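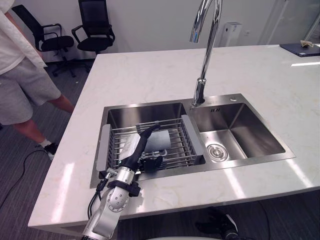
Progress report to Drado - kitchen handling project
Date: 18/06/2021
Prepared by: Mimoza Pavlović, Stovari

Home | Projects | Reports | Safety notes | Contact

This report covers the period since our April report. Most of it is taken up by the wrist fault on the left arm and the stop in work that followed. The remaining items are short and come at the end.

What happened

The sink task asks the robot to reach into the dish rack, take hold of an item and move it out. We had planned 405 runs for the period. At run 85 the left arm stopped responding to the release command while the hand was closed on a wire of the rack. The controller read the lack of movement as a weak grip and raised the force. The rack was pulled upwards, came off the rim of the basin and dropped back in. The person standing by pressed the stop button and the arm lost power.

There were no injuries. The person on standby was outside the reach of the arm, and the stop button worked as it should. The rack was scratched and one finger of the hand was bent at the second joint. We replaced the finger from stock.

We reported it to your office the same day as a safety matter and stopped all work with both arms.

Cause

Krešimir Vukčević took the wrist apart and went through the logs. He found two separate problems.

The first was in the cable. The signal cable to the hand runs down the arm and over the edge of the counter. When the arm reached low into the basin with the wrist turned inwards, the cable was pulled tight at the last joint and the connector lifted slightly. Contact was lost for a moment and then came back. We could repeat this on the bench by hand, in the same position, nearly every time.

The second was in the software, and it is the more serious of the two. When contact came back, the hand controller went on with the last order it had received, which was to close. It should have gone to a safe state and waited. The Vulus controller has a setting for this, and it had been left at the factory value when we changed controllers in April. Our start-up checklist did not ask anyone to look at it. That was our mistake and we do not put it on the supplier.

What we have changed

The cable has been given more slack at the wrist and the connector now has a locking collar. Krešimir moved the arm through its full range 40 times with the collar fitted and the signal held throughout.

The controller now opens the hand and holds the arm still if contact is lost, even briefly. A person has to clear the fault before work can go on. The upper limit on grip force has also been lowered. This means that heavier pans will slip, and we have taken them out of the task for the time being.

The start-up checklist has 4 new lines: cable slack, collar locked, loss-of-signal setting, force limit. Whoever does the check signs it.

Yordanov carried out an outside review of the stop button and the layout of the work area. They accepted the stop button. They asked for a marked line on the floor to show the reach of the arms, and for cables on the floor to be covered or moved. The line is not down yet. The covers are on order.

Where we are now

Work at the sink has started again at reduced speed, with light items only - cloths, sponges, small plastic things. A second person stays at the island during every run and has no other job while the arms are powered. It is slow going. We have seen two signal faults since the restart, both on the left arm, and both times the hand opened and the arm stopped as intended. We don't yet know why the signal dropped with the collar in place. Krešimir suspects the cable itself is damaged inside and a new one will be fitted next week.

Until that is done we will not go back to full speed or put the pans back in.

Effect on the plan

The sink task will finish late. The drawer task has been moved behind it and will not be ready for the next review. We ask Drado to agree to this change in order. We are not asking for more money; the parts came out of the repairs line, which still has enough in it for a spare hand.

Other items

The new floor plan for the test kitchen was agreed. The right arm was serviced and no faults were found, but it has had the same collar and settings as the left. The training notes for new staff are half written - they are waiting on the final checklist.

Comments (3)

K. Vukčević: Small correction to the cause section. The connector lifts with the wrist turned inwards and the elbow low. With the elbow high I could not get it to happen.

Drado projects desk: Received, thank you. Change of order is fine with us. Please send the fault logs for the two stops after the restart, and tell us when the floor line is down.

M. Pavlović: Logs sent. Will confirm the line and the covers together.

Stovari | Contact the project office | © 2021 Stovari | Back to top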